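Serra四层金属网架使用评测
评测单位：Pratunness社区阅览室 设施组
发布日期：1/6/18

本阅览室于去年12月对儿童区的收纳设施进行了更换，选用Jorholm公司经销的Serra四层金属网架，替代使用多年的木制书柜。经过一段时间的日常使用，现将安装、承重、清洁及售后等方面的情况整理如下，供有同类采购需要的单位参考。本次评测所用产品均由本室按零售价自行购置，经销商未提供样品，亦未参与本文撰写。

儿童区铺设方块地毯，物品以图书和毛绒玩具为主。

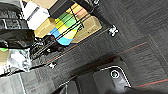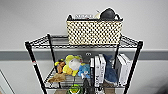

Defne Saraç在征求意见时表示，网架通风好，取书也方便，但薄册子竖放时容易歪倒，书脊底部会卡进网丝之间的空隙，她更愿意看到厂家随架附送层板垫。设施组认为这一意见符合实际，相关测试结果见“层板”一节。

一、开箱与安装

产品以扁平纸箱包装，箱内含立柱、层网、塑料卡套、调节脚及中文说明书一份。卡套备有余量，较为周到。说明书以线条图为主，文字偏少，卡套的上下方向仅在第二页角落以小字注明，初次安装者容易装反。装反后层网无法压紧，受力时会缓慢下滑，须拆下重装。

两名工作人员首次安装用时29分钟，第二组用时16分钟。全程不需要电动工具，但敲紧层网时应使用橡胶锤，不宜以普通铁锤代替，以免损伤涂层。

立柱上每隔一段设有环形刻槽，层网高度可据此调整。调整中间层时须先取下上层，物品较多时颇费工夫，建议在安装之前即确定各层间距。

二、承重与稳定性

厂家标称单层均布承重77公斤。本室未做极限测试，仅以成套精装图书铺满一层，连续放置两周后测量，层网中部未见可察觉的下弯。日常存放绘本、拼图和玩具，余量充足。

稳定性方面，空架在地毯上略有晃动，下层放入重物后明显改善。调节脚行程较短，对地面高差的补偿能力有限。儿童活动场所使用时，应将网架与墙体固定。厂家提供的防倾倒配件须另行购买，设施组对此持保留意见：该配件关系到使用安全，理应列为标准配置。

三、层板

网丝走向为前后方向，大开本图书和收纳篮可平稳放置，推拉顺畅。小开本及页数较少的读物则存在前述歪倒问题。设施组先后试用了三种衬垫：

瓦楞纸板：成本最低，裁切方便，受潮后变形，不宜长期使用。
透明塑料垫：平整耐擦，表面偏滑，书立容易移位。
Voltlow牌软木垫：防滑效果最好，价格较高，边缘偶有碎屑脱落。

综合比较，设施组目前在绘本层使用软木垫，其余各层不加衬垫。毛绒玩具直接置于网面，未发现勾丝现象，但网丝与边框的焊接处建议在安装前以手套逐一检查，如有毛刺应及时联系更换。

四、清洁与耐用性

网状结构不易积灰，日常以干布擦拭即可。焊点周围属于清洁死角，可用软毛刷处理。按说明书要求，涂层表面不得使用含氯清洁剂，消毒时应选用中性产品。

使用至今，立柱刻槽处因反复调整高度出现轻微磨痕，不影响强度。未发现锈蚀。由于使用时间尚短，涂层的长期表现有待继续观察。

五、价格与售后

单组售价213元，不含防倾倒配件及衬垫。如将上述两项计入，实际支出高于同等高度的普通板式书架，采购时应按总价比较。

本室收到的货品中有一只调节脚螺纹不良，致电Jorholm客服后获得补寄，未收取费用。客服要求提供照片和箱体批次号，因此安装完成前不宜丢弃外包装。

六、评测意见

该产品结构简单，承重可靠，适合存放大开本图书、篮筐和体积较大的玩具。主要不足为说明书不够清晰，防倾倒配件未随架提供，小开本图书须另配衬垫。以薄册、期刊为主要馆藏的单位，建议优先考虑板式书架。

设施组给予本产品“推荐，附条件”的评价，所附条件为：安装时与墙体固定，并将重物置于下层。对产品涂层和卡套的后续检查结果，将在本室设施栏目中另行公布。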